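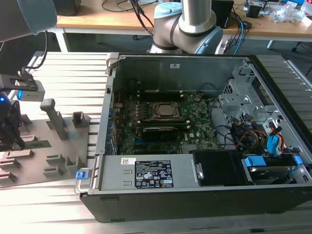
Figure 4.1 An open desktop computer, lying on its side with the side panel removed.

Chapter 4
Inside the Desktop Case

In the first three chapters we looked at the computer from the outside. We connected the screen and the keyboard, and we learned the names of the sockets. Now we open the case. Many students are a little afraid of this step the first time. Take your time and keep your hands dry.

After this chapter you will be able to name the main parts in a case, to say which part gives power and which part stores data, and to remove a hard drive and put it back. Plan 80 minutes for the reading and another 120 minutes for the workshop exercise at the end.

4.1 First look

Please compare Figure 4.1 with the computer on your own bench. The large green board is the motherboard. All other parts are connected to it in some way. The processor sits in its socket near the top middle of the board, with black memory slots on both sides. Farther down are the expansion slots, some blue and some black. We return to them in Section 4.5.

The power supply is the silver box with the black label. Always read this label before you order a replacement. It tells you the input voltage and how much current each output can give. Never open the power supply itself, even when the cord has been out of the wall for a long time. Its capacitors can keep a dangerous charge.

The hard drive is held by blue plastic rails. In many office computers a blue part is one that you can move by hand, without a screwdriver. Other makers use green, or no color at all, so do not trust the color alone.

4.2 Words you need

Chassis: the metal body of the case.
Drive cage: the metal frame in which drives are mounted.
Bay: the place for one drive.
Rail: a strip on the side of a drive, used to slide it into the bay.
SATA cable: a thin data cable between a drive and the motherboard.

4.3 Before you touch anything

Shut down the computer and pull out the power cord. Press the power button once and hold it for 10 seconds. Put on the wrist strap and clip it to bare metal on the chassis. Write down where each cable goes before you remove it. A small drawing is enough.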